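Terthorpe G4 hand-held gripper: two weeks of use

Reviewed by Jordan Heywood

The G4 is a hand-held, camera-equipped gripper for recording manipulation demonstrations without a robot arm. The operator does the task, the unit logs video and jaw opening, and the result is used to train a policy for the matching arm-mounted jaw. Terthorpe sells it as a kit with charger, calibration board and a licence for its Ultow logging software. Our unit was bought at list price through Cheetham.

Weight is 413 g without the camera. That is acceptable for short tasks and tiring over a long session. Balance is slightly nose-heavy, and I found my wrist turning inwards by mid-afternoon.

I tested mainly on household cloth, as rigid objects pose few problems for any parallel jaw. Over the fortnight I recorded 400 episodes: picking up single garments, moving them between surfaces and making a first fold. Thin cotton was the hardest material. The jaws close evenly at the tips, but one layer can slip if the pinch is shallow. A deeper pinch holds well and bunches the fabric, so the fold that follows is less tidy.

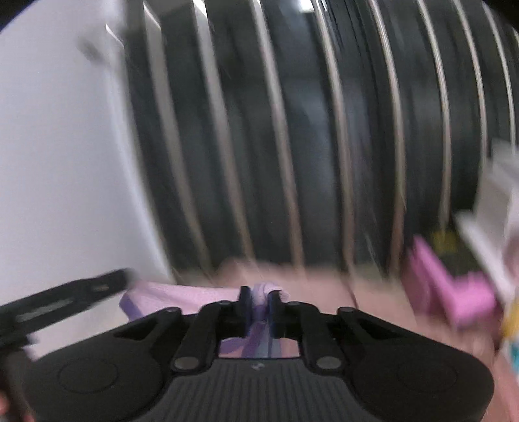
Camera placement is good. The jaw tips stay in view throughout the stroke, and the wide lens takes in enough of the room for tracking to recover after a quick turn. Fast sideways movement is the weak point. The background smears at the default shutter setting, and Ultow rejected 4 of my episodes for lost tracking. A shorter exposure cured this but needs a brighter room than most bedrooms offer.

The linkage has developed no play that I can measure. Jaw width readings were repeatable after calibration, although the routine must be run again whenever the battery is changed – an irritation the manual does not mention.

Ultow itself is plain and stable. Export is slow, and there is no batch rename. Budotley's rival unit handles both better, but its jaws are too thick for fabric work.

Price as tested: £1528, including one year of software updates. Spare jaw tips are extra.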